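Teaching by hand, week three

I've been itching to write this one up! Most of August has gone on showing our arms how to take old desktop PCs to bits, and I've finally got the knack of driving them by remote control without clenching my jaw the whole time.

You steer from a pair of handles, one for each side, and everything you do gets recorded for the learning run later. We're at 144 good demonstrations and I want 200 before I train anything. My early ones were dreadful, all little stabs and second thoughts, so I've binned the lot and started again with slower, bolder moves. The drive bay is my favourite bit (blue tabs everywhere, and each one wants coming at from a slightly different angle).
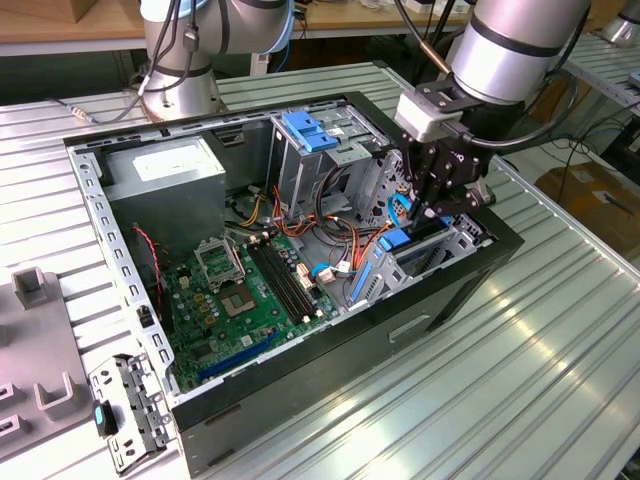 Younes Farouk reckons I'm still too tidy, and that if I never fumble a grip while recording, the robot will have no idea how to recover when it fumbles one itself. Fair point! So from now on I'm leaving in the near misses, as long as I put them right in the same take.

Cables are next. They flop about, they hide things, and the handles give you no feel for how hard you're pulling, so I'm going mostly by eye. I've tried nudging them aside with closed fingers first and then going in for the grip, and I like that a lot better. More once I've had a proper go at it.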